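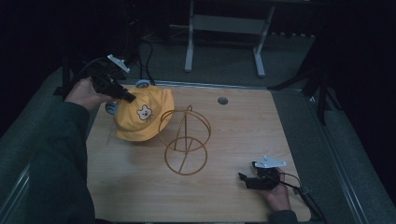

## Slide 4: The hat task

- Good afternoon again. The work on this slide was done at the Silside shared workshop, on the long table by the north wall.
- The task is stated in one line: place the yellow bucket hat on the wire stand. Both grippers are held by hand, and each has its own white bracket plate on top.
- Draw attention to the hat. Its crown is crumpled and the brim is folded. Soft goods of this kind were selected after members asked for work beyond blocks and cups.
- The stand is bent wire and open throughout. Pause here. Members who build vision software will wish to consider what a camera makes of it.

## Slide 5: Construction of the grippers

- The pair is known in the workshop as Manon. The first version was completed in February.
- Printed parts were revised 3 times. The current bracket files are held in the Betisel folder on the workshop server.
- Each gripper has a cable. Cable routing remains the most frequent subject of member comments, and a clip is under review.

## Slide 6: Schedule and use of the table

- The target is 300 recorded attempts. Sessions are limited to 13 attempts per operator, followed by a break.
- Members wishing to take part must complete the Bitar bench induction.
- Take questions on booking now. Hold questions on software for slide 9.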